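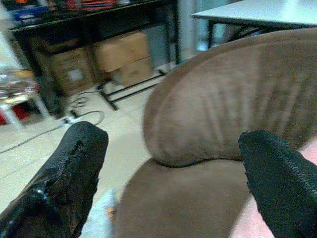
Ticket: success score drops when the chair is in the working area
Project: Parnadum
Status: open, waiting on second batch

First entry, Sunday, late morning

Right, starting a proper log because I've been keeping this in my head and it's getting muddled. The short version: our progress scorer (the bit that looks at the wrist view and guesses how far through the task we are) is giving daft numbers whenever the brown chair is close to the gripper. With the chair well back it behaves. Bring it in between the fingers and the score jumps up as though the grasp were nearly finished, when the arm hasn't picked up a thing!

I ran 36 episodes with the chair close and 36 with it pushed back, same start pose, same checkpoint. The scorer called it "near done" in the first 4 steps far too often in the close set. Hardly ever in the other one.

What I tried first

Restarted the Wanow logging service, no change. Swapped the Skokent camera driver for the older build, no change (and it broke the timestamps, so I put the new one back). Checked that the gripper state was being read properly, and it was: open means open.

Second entry, after lunch

My guess is that the scorer has learnt "big soft thing filling the middle, finger on each side" as a stand-in for "holding something". Most of our training episodes end with a cushion or a folded blanket between the fingers, so you can see how it'd get there. The chair seat sits in exactly that spot, and the crease where it meets the backrest looks a bit like a fold in cloth, to my eye anyway.

To test it I masked out the middle of the view and ran the close set again. The early jumps mostly went away, but so did the scores for real grasps, so that's no use as a fix. It's a decent clue though.

I also wondered about the clutter behind, meaning the boxes under the black table and the cable on the tiles. Masked those on their own and the numbers barely budged. Crossing that off.

Third entry, teatime

Added 200 negative clips to the Đào set, all with furniture near the open gripper and nothing held. Retraining from the same seed so we can compare like with like. I've kept the old weights in the usual folder, please don't tidy them up!

Still to do:
Run both chair positions again on the new weights.
Try 2 other chairs, preferably not brown.
Check we haven't made the scorer too gloomy about real grasps.

Leaving this open till the runs are back.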